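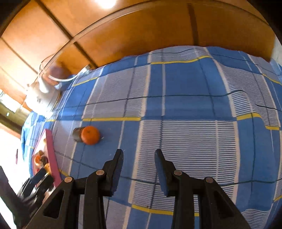 The Case for the Patterned Bedsheet

Most advice on bed linen assumes white. Hotels use white for sound operational reasons: one color can be laundered in bulk, bleached without regard to dye, and swapped between rooms without matching. None of those conditions holds in a private bedroom, where two or three sets are rotated through one machine. I think the default should be a woven or printed check, and a fairly loud one.

The first argument is alignment. A plaid with solid squares, narrow striped panels and a few yellow lines crossing it gives the person making the bed a reference grid. If a yellow stripe runs parallel to the headboard, the sheet is square to the mattress. If it curves, there is slack in the cloth, and the curve shows which side to pull. On a plain sheet the same error stays hidden until a corner pops off at night.

The second argument is folding. Joaquín Garrido, who ran the linen room at the Nasrallah guesthouse for 6 years, folded checked sheets by the stripe and plain ones by the hem. The hem method fails as soon as the hem has shrunk unevenly. The stripe method fails only when the print was laid off the grain at the mill, a defect that can be found in the shop by opening the packet and following one line from edge to edge.

The third argument concerns use. Beds in small rooms are work surfaces. Laundry is sorted on them, bags are packed on them, and a mandarin or a cup gets put down on them between one job and the next. Designers treat this as a failure of discipline. I treat it as the load the surface has to carry. On blue and white check an orange fruit is easy to find, and a small tea mark is not.

Adeel Ghauri has put the opposing case to me more than once. A busy sheet, he says, makes a room with timber boards on several sides feel crowded, and wood already supplies plenty of line. I accept the premise. Straight joints and a checked cloth do compete. Blue against orange-brown boards is still a better pairing than cream, which under a ceiling lamp turns the same yellow as everything else.

Two practical limits apply. Dark navy lines can bleed in the first washes, so those should be run cold and alone. Large repeats also waste cloth when pillowcases are cut to match, and a set bought with unmatched cases costs less and looks no worse once slept on.

Thread count I leave out deliberately. Above a modest figure it measures how the plies were counted. Grain, shrinkage and seam allowance decide whether a sheet still fits in its second February, and a check lets the owner inspect the first of these every morning.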